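Murance publishes shared house rules for two-arm workcells

Anyone who has ever tried to compare notes between two robot labs will know how quickly the talk turns to small things, like where the plate was standing or who wiped down the table. Murance, which runs benches at its Hulana and Fultano sites, has spent a good part of the year gathering up those small things, and in June it put them out as a set of house rules that other groups are welcome to borrow, change and argue with.

The rules grew out of a habit the two sites had fallen into without meaning to. Each had its own way of setting up the same grocery task, and each was quite sure its own way was the obvious one. "We would swap recordings and spend the whole call asking each other what we were looking at," said Lavanya Naidu, who led the writing. "They were lovely calls, and we got very little done!"

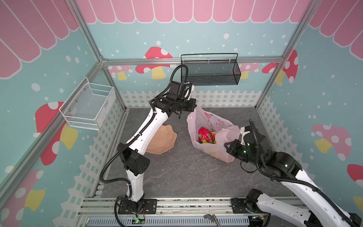 The document runs to 40 short rules, and most of them can be read over a cup of coffee. A good many deal with what happens before the arms move at all. The table and everything on it are to be checked by a person against a written start sheet, and the sheet is kept with the recording from then on. Cables get a look at full reach as well as at rest, and clamps are tried by hand at the start of every shift. If anyone has to reach into the cell, both arms are stopped first and a second person confirms it out loud - even for a piece of fruit that has rolled an inch out of place.

Soft items take up a whole section, and Naidu admits it is the one she is fondest of. A box more or less keeps its shape from one run to the next, while a thin shopping bag never sits the same way twice, and the writers went back and forth for weeks over how much of that to tidy up. They settled on leaving the bag's creases alone between runs, but swapping it for a fresh one at the first sign of a tear. The opening position is written down in plain words, with both handles mentioned, so that someone at another site can get close to it without guessing.

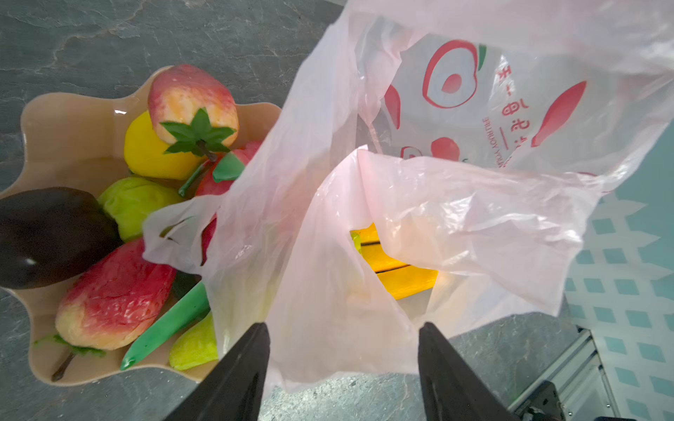
Toy fruit and vegetables in a wavy-edged bowl, with two gripper fingers holding the edge of a pink plastic bag.

There is also a rule on keeping failed runs, which caused more discussion than anything else. A dropped item or a missed grasp is to be saved and labeled the same as any other run, and a batch of 1000 runs has to state how many were left out and why. The partner team at Đồng asked for that wording after reading an early draft, and they have been using it on their own benches ever since.

Groups that want to try the rules can start with a short version of 10 items, meant for a single bench and 2 operators. Murance will take comments through the end of the summer, and Naidu is holding an open call every Tuesday for anyone who would like to talk a rule through, or just complain about one. A revised edition will follow once the comments have been read, with a longer section on lighting that didn't make it into this one.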